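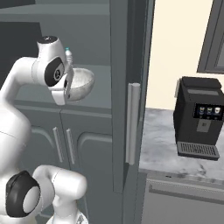
Budget notes, 2020-10-31. The Risent quote for the second arm came back at 40 hours of integration plus hardware, and I have moved it to April. Simulation carries the load until then. The kitchen task has the finger on the rim of the speckled bowl, with the capped bottle partly behind the wrist, so wrist clearance goes into the gripper spec before I ask Zedetley for a price. Spare finger pads: 114 each from Venter, 211 for the coated set. Took the plain ones.

Compute for the quarter stands at 1,079, over plan. I can drop the night runs or delay the force sensor. Leaning toward the sensor. Ploduron wants a deposit on the mount and has not sent a drawing. No deposit without the drawing. Write to them tomorrow.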